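Change the pads before they ask you to

I have a small hill to die on, and it's gripper pads. The ridged strips that line the jaws! I look after a pair of hand-held grippers, the kind you squeeze yourself while a camera records what the fingers do, and I've come to believe most of the trouble people blame on cameras or software starts with a worn strip of rubbery stuff that costs less than lunch.

My old boss at Drovetti, Arvid Hellström, ran his tools until something fell out of them. Then he'd change the pads, and usually only on the side that looked bad. I did the same for years (he was the boss, and it felt thrifty). But a fresh pad facing a tired one gives you a jaw that closes a hair off center, and the person holding it starts squeezing harder to make up for it. You don't notice yourself doing it. Your wrist does, by October.

So now I change them in pairs, every 1000 grasps, whether they look fine or not. My last set came off at 193 because I'd cut one crooked, which was my own fault, and I still think the rule is a good one.

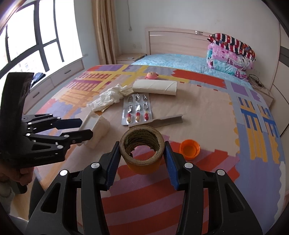
The other thing I'd push for is testing on awkward stuff. People check a gripper on a nice clean block, it holds, everyone goes home. A block will forgive almost anything! Give me a tape roll that's nearly finished, or a blister pack lying flat on a bedspread, something thin or lopsided that sits on a soft surface. If the ridges are going, you'll feel the slip there long before a block shows it.

And please, go over the screws while you're at it. The linkage ones back out a little at a time, and a loose linkage feels so much like a worn pad that I once swapped a perfectly good set in our Clelville shop before I thought to pick up a screwdriver. Both jobs together take me 9 minutes a tool, with coffee.

Arvid still says I'm throwing away good rubber. He may be right about a few of them, and I keep the old ones in a jar in case he wants them.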